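Valter 工作间:旧工作站拆装图集

阅读时间 6 分钟 | 652 次分享 | 67 条评论

Valter 工作间在 Skakgate 街的二楼,平时收旧台式机和旧工作站,拆开清理,能修的修好再转出去。一月份从 Pistalgate 的一间设计室收来一批工作站,原先用来跑渲染,换新以后堆在库房里,机箱侧板上积了一层灰。这一页放的是其中一台的内部,整理文字的是 Lino Leone。

先说收货时的情况。设计室给的清单写得很简单,只有机器编号和有没有硬盘,处理器和内存都没写。硬盘在对方那边已经全部取走,我们收到的都是没有系统的机器。清单上有两台注明“开机无显示”,其余的写“正常”,不过写“正常”的也要重新查一遍,因为存放的时间谁也说不准。

开箱的顺序一直没变。断电,拔掉所有外接线,按几下电源键放掉余电,再把机箱放平。侧板拆下来靠墙立着,螺丝放进带格子的盒子,一台一格,不混放。这批机箱里的线比普通家用机多,拔之前先在纸上画个草图,哪根线插哪个口写清楚。Sandhu 负责画图,他的字小,但是位置标得很准。

内存先拆,按插槽位置编号装袋。然后是散热器。旧硅脂多半发干,直接往上拔有可能把处理器一起带起来,所以先松螺丝,再左右轻轻转一下,感觉松动了再提。处理器表面的硅脂用无绒布蘸酒精擦,一般要擦两三遍。擦完看一眼顶盖上的字,把型号抄到登记表上。登记表要写型号、频率和步进代码,写全了以后配板子省事。

插座那一面更要小心。压框打开以后,触点露在外面,不能碰,也不能用布擦,有灰只用手动气吹。以前有一块板子就是袖口挂了一下,弯了几根针,修了一个下午还是认不全内存通道,最后只能当配件板。从那以后干这一步都要把袖子卷起来。

下面是机箱里的两处,主板和走线。

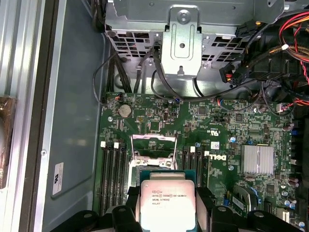 处理器型号 E5-1630V3,代码 SR20L,3.70GHZ。插座的压框立着,左右两排内存插槽都没有插内存。

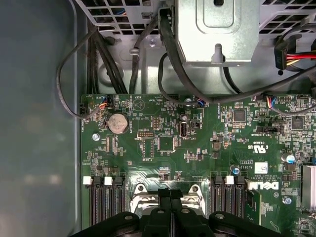
装回去的步骤大致反过来。处理器对准缺口和三角标记,平着放下去,不用力按,位置对了自己会落到底。压框的拉杆扣回去会有点阻力,属于正常手感。硅脂挤一小点在中间,散热器的螺丝按对角一点一点上紧,不要一颗先拧到底。

内存先装一条,开机看能不能进设置界面,能进再断电加第二条,这样哪条有问题马上知道。纽扣电池量一下电压,偏低的一律换新。换完电池,时间和启动顺序会丢,要重新设,设完存盘再重启一次确认。

测试分两段。第一段让机器空转 60 分钟,看温度和风扇转速有没有乱跳。第二段跑压力程序,跑一个晚上,第二天早上八点来看记录。中途重启过的机器不算通过,先换电源再跑,还是不行就回到拆机那一步。

卖价方面,这批整机不带硬盘和显卡,大约 3000 元一台,内存多的另算。只要主板或者只要处理器的也可以问,但要等整批测完才知道有多少能拆开卖。包装用原来的防静电袋加双层纸箱,散热器单独固定,不然路上一颠容易把板子压弯。

有人在留言里问能不能自己来看机器。可以,下午两点以后都有人在,上楼右手第二个门。带着自己的旧机器来清灰也行,不过请先在家把数据备份好,我们不保管硬盘。楼下不好停车,机器重的话到了先打电话,我们拿小推车下来接。

还有人问旧硅脂、旧电池怎么处理。电池攒够一盒交到 Pistalgate 的回收点,擦过硅脂的布和其他垃圾分开装。坏板子不丢,留着拆接口和插座扣具,有需要扣具的可以留言写清楚主板型号。

剩下的几台还在排队清理,登记表更新以后会贴在工作间门口,网页上的型号列表跟着改。

分享 652 | 评论 67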